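Squaring up the arm: work surface, grid and base plate

12/20/21 · 4 min read · 3 comments

Most of the time on this build has gone into the surface the arm works over. The arm itself came to the workshop in Brunden second-hand through Asten, bolted down in an afternoon, and has given no trouble since.

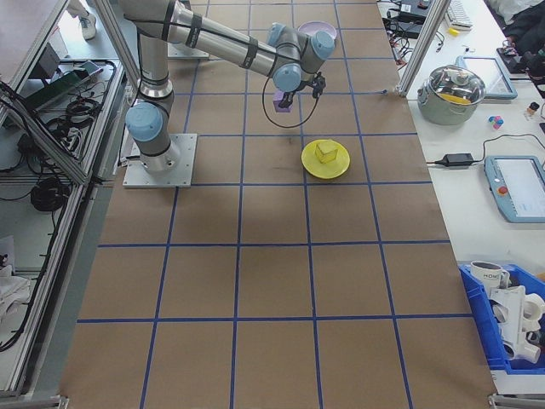 The covering is brown kraft paper, pulled tight and taped underneath. I tried a white melamine sheet in August and gave up on it. The overhead lights put a glare patch in the middle of the surface and the vision script kept reporting a block where there wasn't one. Kraft paper is matt, cheap, and can be replaced when it tears. It does move with the humidity, so I check the grid against a steel rule before any run I intend to keep.

The grid is blue tape. I set it out from one corner of the base plate, using a square for the first two lines and measuring everything else from those. My first attempt measured each line from the one before it, and by the far side the error was 12 mm. The second attempt measured every line from the datum and the error was too small for me to read. I should have known this already from putting up shelves.

The base plate needed more care than I gave it at first. It was sitting on a slight ridge in the table, and at full reach the gripper was lower on one side than the other. Two brass shims fixed most of that. The rest is corrected in software with a flat plane fit, using touch-off points at the grid intersections.

The test task is dull on purpose. Pick up a small block, carry it to a plate, put it down, return to the start position. The blocks and plates are different colours so that the script (a fork of Umura, with my own changes to the colour thresholds) can tell them apart. Of the last 90 attempts, 73 ended with the block on the plate. Most of the failures were at the grasp. The fingers close slightly off centre, the block turns, and it is then released at an angle and rolls off the rim.

Things changed since the last post:

Closing speed reduced to 43 per cent. Fewer turned blocks, longer cycle.

Cable straps moved along the upper segment. The old spacing let the cable snag when the wrist rotated past its usual range.

Approach height raised over the plates. The gripper had been clipping the rims.

The calibration routine is from the Wijesinghe notes, which are clear on the maths and vague on the order of operations. Do the base first, then the surface, then the camera. If you do the camera first you will do it again.

Still to sort out is the wiring on the side shelf. It works, but tracing a fault through it takes longer than it should, and I would like each lead labelled at both ends before anything else is added. After that I want to try stacking, beginning with two blocks on bare paper.

3 comments · 12 shares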